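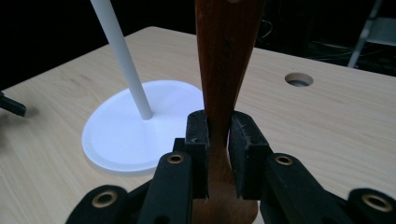
April 27, 2022

Grip pose labelling, wooden utensils, second pass. Writing this up before I lose the thread, tidy it later.

Where we got to: hand-held demos are going into the Trumik pipeline fine, the trouble is downstream. The policy trained on the March set grabs utensils too far up the handle. Looks good when it closes, then the head swings as soon as the wrist tilts. Erthorpe people see the same with their ladles so it isn't only us.

Idea for this pass: grip lower, right where the handle starts to widen into the paddle, and keep that the same across demonstrators. The taper then gives the pads something to bear against. Old instruction sheet said "grasp the handle", which everybody read their own way. New sheet says "pads on the shoulder, handle up". Seems to be enough, haven't had to explain it twice.

Data: 435 demos recorded on the new sheet. 19 thrown out, nearly all for lost tracking when the tool got turned away from the table too quickly. A couple where the start trigger was pressed late and the approach is missing. 416 kept.

Labels: grip height measured along the utensil axis from the end of the paddle, then divided by total length. Spread is a lot tighter than March. Havent done a proper test on it and don't want to quote a number yet. Will do it once the Grurneck batch is relabelled the same way, otherwise we're comparing two definitions.

Training: same network as before, same augmentation, only the data swapped. Stopped at 3000 steps to match the March run. Loss was still creeping down so there may be a bit left in it, but I want like for like first.

Rollouts on the arm: 103 trials, wooden utensils only. Held through the full tilt in 84. Of the 19 fails (yes, same number as the discards, checked it, coincidence):
– most were slow rotation about the pad axis, utensil ends up leaning and the trial gets called
– a few closed on the paddle face, way too low
– two dropped outright

The rotation ones bother me. Oiled finish might be part of it. Pads are due for a look as well, they're scuffed and have picked up light specks. I'd rather clean one pair and leave the other as is, then run the same start poses on both, before anyone changes the rubber. Please don't wipe the left-hand set in the meantime.

Closing on the paddle face: all of those had the utensil starting close to something else upright. My guess is the policy is using the neighbouring edge to find the axis. Could be wrong. Easy check is to rerun with the clutter moved a hand's width away and nothing else changed.

Also noticed the reddish handles get segmented cleanly on the pale tabletop and the beech ones don't, the mask bleeds into the table grain. Grip height labels on beech are therefore suspect. Flagged them in the spreadsheet in yellow, column F. Tóth rig has a darker top, so worth borrowing an afternoon on it for the beech set only.

To do
Relabel Grurneck batch with the shoulder definiton
Pad comparison, cleaned vs not, same start poses
Clutter-moved rerun
Beech on the Tóth rig
Fix trigger delay in the recorder – it's the debounce, I think, value is silly high
Keep the old instruction sheet in the binder but cross it out, someone used it again this morning

Checkpoint is in the shared folder under shoulder_v2. Don't use v1, wrong normalization on the gripper width and it closes on air.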